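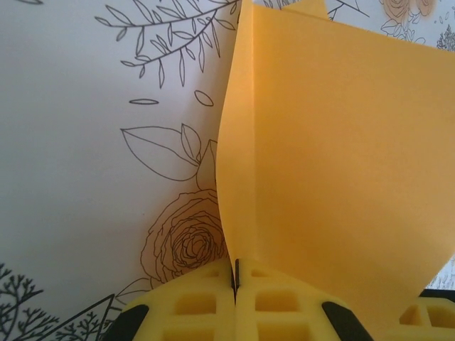 One reader told me last night that I was being unfair to olive leaf tea, and that her blood pressure had come down since she started on it. Fine. I believe the number came down. I'm less sure about the tea.

I asked what else had changed. She'd quit salting her dinner, started walking to work and switched pills in December. The tea gets the credit anyway, and the tea costs 39 dollars a box.

So I spent my lunch break on the Mukum website, which is where most of these boxes seem to come from. The front page says "clinically studied." Studied by whom? There's a link. The link goes to the shop.

If you dig through the FAQ you do get a study. It had 119 people in it. No placebo group that I could find. Everyone got the capsules and everyone got diet advice, and at the end everyone felt better. I'd feel better too if somebody called me every two weeks to ask how I was sleeping.

Also, those were capsules. 500 milligrams of extract, twice a day. What they're selling on the same page is tea bags. How much of whatever it is ends up in the cup? The box doesn't say. I wrote to ask and got a coupon code.

Flallau does the same thing with sage, by the way. Nicer box, same missing number.

"But it has 3,270 five-star reviews." I read a few pages of them. A lot are about fast shipping. One gives five stars and says she hasn't opened it yet.

A couple of you brought up Andreadis, the little importer. I'll give them this much: the label says dried leaves, where they were picked, and how long to steep. No promises about my arteries. I bought a bag. Tastes like a lawn with a grudge, but I got what I paid for.

To the person who keeps replying "plants have been used for thousands of years": so have leeches. Tell me which plant, how much, and compared to what.

And please tell your doctor or pharmacist if you're drinking this stuff on top of blood pressure pills. I'm serious about that one.

Bandus is next, the "detox" nettle people. Send me your receipts.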